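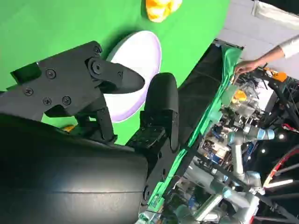
Rullar Grasping Study: Frequently Asked Questions

What is the study about?
The Rullar study examines whether a robot arm can learn to handle household objects from a small set of demonstrations, using only the view from a camera at the wrist.

How many demonstrations were used?
The published model was trained on 426 demonstrations. A further 131 were set aside for testing and were never used in training.

Why is the work surface green?
A plain green surface allows the background to be replaced by software. Each demonstration can then be reused with many different backgrounds – wood grain, tile, printed cloth – without being recorded again.

Does background replacement improve results?
Yes, within limits. On unfamiliar tables, success rose to 56 percent when replaced backgrounds were included in training. Gains were smaller for shiny objects, and the cause is still under review.

Are people present during recording?
Yes. Staff may reach into the work area between or during recordings. Portions showing hands are marked and left out of training.

Who is responsible for the study?
The study is led by Noemi Begay at the Mivthorpe laboratory. The Ruiz-Ortega group carries out the independent scoring.

May I request the data?
Requests from research institutions are accepted until the end of March. Version 2 of the request form replaces all earlier forms.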